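The woman who writes the last word

By Loubna Zaki

I have a confession to make before we get going. I read the death notices first. Before the weather, before the crossword, before my tea has cooled enough to drink, I'm in there with strangers called Doris and Ken, finding out who kept pigeons and who was "a demon at whist". My husband thinks it's morbid. I think it's the best page in the paper, and it always has been!

So when I heard that Thoa Dương was teaching an evening class in writing them, I signed up the same day. It runs on a Thursday, above the old Skernuvura print shop, and there were 17 of us squeezed in for the first one (I'd pictured myself and perhaps a cat). Some people had come with a parent in mind. One man, Saqib Baloch, was there to write his own, because he's 81 and doesn't trust his sons with it.

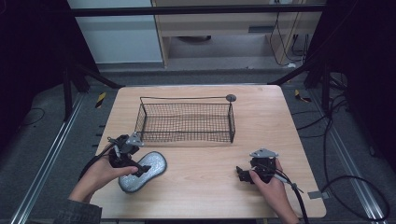 Thoa wrote notices for our local paper for most of her working life. She's small and brisk and she does not do hushed voices. Her first instruction was to take out the word "beloved" wherever we'd put it, and you could hear the pencils going. Her second was to find one thing the person did with their hands. Shelled peas, tied flies, rolled their own cigarettes on the arm of the settee. Put that in early, she said, before the schools and the jobs, and the rest of it will start to sound like somebody.

I'd brought my Auntie Ellness. Four years gone, and what the family managed at the time was three lines and the name of the crematorium, which still bothers me. We were all in such a state, and the paper charged by the line, and my cousin Daniyal Gilani was doing it on the phone from a car park. You can see how it happens. They even got the spelling of her name wrong, so for one whole day my aunt was "Eleanor", a woman none of us had ever met.

Thoa gave us 100 words each and twenty minutes. I wrote 900. I had the budgie in there, and the caravan, and the long row with the council over the hedge, and when I read it out my voice went at the budgie of all places. She let me get my breath back and then said, quite cheerfully, that I had nine notices there and would I like to choose one. 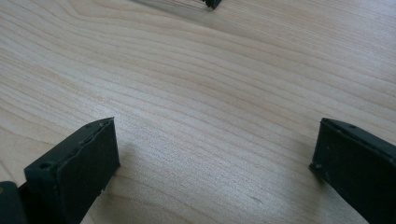 The cutting is the hard bit. You feel you're being mean to them. I took out the caravan and felt like I'd sold it. Saqib, meanwhile, had got his down to forty words and was refusing to add any more. It said where he was born, that he'd driven the number nine bus, that he'd married well, and that there'd be samosas afterwards. The whole room wanted to go to it. He was told very firmly that we'd have to wait.

We spent a good half hour on survivors, too. Who gets named, and in what order, and what on earth you do about a second wife and a first wife who'll both be buying the paper. Thoa has seen whole families fall out over a comma. She once had a brother and sister put in rival notices on the same morning, with different times for the funeral! Her rule is to ring everyone who's named and read it to them slowly, spelling as you go, and to ring the undertaker last of all to check the time and the place. Then do it again the next day, when you've slept. 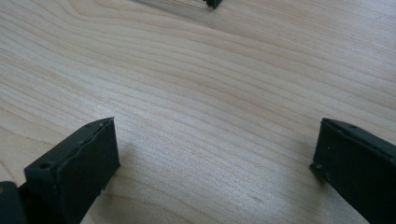 Junaid Dhanial, who sat next to me and had hardly spoken, asked whether you're allowed to say if somebody was difficult. His dad was difficult, he said. Thoa thought about it for a bit. She told him she'd used "held strong views" a great many times, and "did not suffer fools", and that everyone who'd known the person had a little smile at that and everyone who hadn't passed straight over it. Junaid wrote down "held strong views about parking", and I saw him grinning at it all the way to the tea break.

Mine is finished now, more or less. It's 100 words if you count the hyphens my way. The budgie stayed. I rang Daniyal and read it to him and he was quiet for a while, then asked if we could still put it in after all this time, and we can, there's a column for remembrances at the back. It goes in this September, on what would have been her birthday, and I've spelled out Ellness for them letter by letter, twice.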